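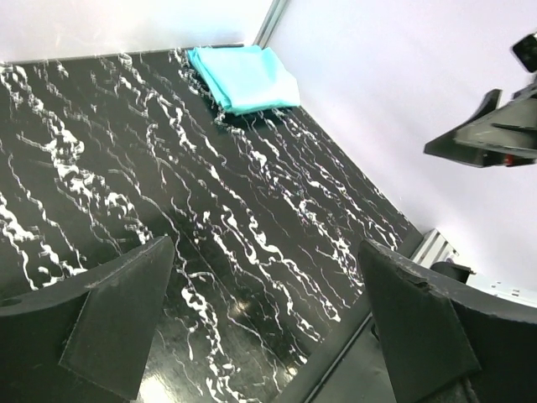

Pons, November 13, 2020

Our project is called Voririco and it is the work of two students, Sylvain Delaunay and Baptiste Roussel. We began in July. The aim is that two arms learn to fold and unfold a cloth on a table, first with a person guiding them and later alone.

The table top is black with white veins, like marble, and it is glossy. We chose it for the look and this was perhaps a mistake. The small reflections disturb the wrist camera, and the program sometimes takes a thick white vein for the border of the cloth. The turquoise cloth is easier to separate from the table than the grey one we used before. At the start of each trial it lies folded in the back corner, against the white wall.

Until now we have recorded 186 trials. In the last 40, the arms brought the cloth to the middle more often, but the second fold is still weak - the fingers close too high and take only air. Baptiste wrote the part which corrects the height, and I made the calibration.

The faces of the fingers are flat and they slip on thin fabric. We will try a rubber cover on them before the next report. We also want to compare our results with the Berik group, who use a matt table.

Sylvain Delaunay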